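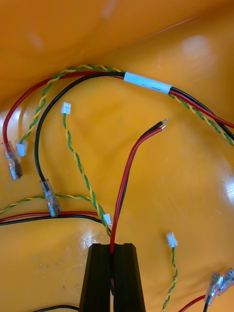

Wire Harness Sorting: Frequently Asked Questions

Questions we get at the Grastbridge repair benches, mostly from new people, occasionally from people who have been here for years and should know better. Maintained by Dörte Lenz. Complaints about tone go to Shahram Parsa, who will agree with them and do nothing.

What counts as a harness?
Two or more wires that are meant to travel together. A bundle with a label wrapped around it is a harness. A lone red-and-black pair is also a harness for our purposes, however humble it looks. A single wire is a wire. It goes in the jar.

How do I untangle a bin without making it worse?
Tip the bin out or work inside it, either is fine. Find a loose end and follow it back. Don't pull on the middle of the pile. Everybody pulls on the middle of the pile, and that is how we got the knot now hanging over the sink in the break room. It has 11 harnesses in it and a name tag.

Can I grab a harness by the connector?
No. Hold the wires. Those little white housings are happy to let go of their contacts, and then you have a repair job in place of a sorting job.

I found a pair with bare copper at the end. Trash?
Put it in the "ends" tray. Bare tips get trimmed and re-terminated if there's enough length left. Don't twist the two conductors together to keep them tidy. We know it looks neat. Please stop.

What about clear crimp connectors?
Leave them on. If you can see the metal through the sleeve and it looks straight, sort the harness as good. If it's bent or the sleeve is split, tie a knot of string around that lead and send it to bench 2. Straightening it with your teeth has been tried.

Do the colors mean anything?
Yes, but don't bet your eyebrows on it. Green-and-yellow is usually ground. Red and black are usually what you'd guess. Sort by color and connector, and leave the electrical conclusions to whoever has the meter.

The label is too small to read. Now what?
Join the club. Try the magnifier lamp first. If that fails, match the harness against the sample board by colors, length and ends. Never peel a label off to get a better look at it. A label on your thumb identifies only your thumb.

Why yellow bins?
Plastby had a sale. Dark wires do show up well against yellow, so we tell visitors it was planned. The shine is less helpful under the overhead lights, and you'll want to tilt your head now and then before declaring a bin finished.
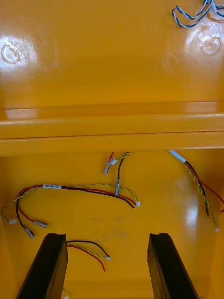
Harnesses on the floor of a yellow enclosure, with a blue-and-white pair looped over the wall.

Something is hanging over the side. Does it belong in the bin?
Assume so until you've checked. Lift it in, then look at what it's attached to. Wires draped over an edge get snagged by sleeves, and we have all worn the sleeve.

How should a sorted harness be stored?
One loose loop, one paper tie, label facing out. No tight coils and no rubber bands. The Nandier drawers are for finished harnesses only, and the one marked Annamalai is for that order, even when it's empty and you're in a hurry.

How many harnesses are there?
772 at the last count, in November. Dörte would rather not do another one.

Can I listen to music?
Until somebody sings.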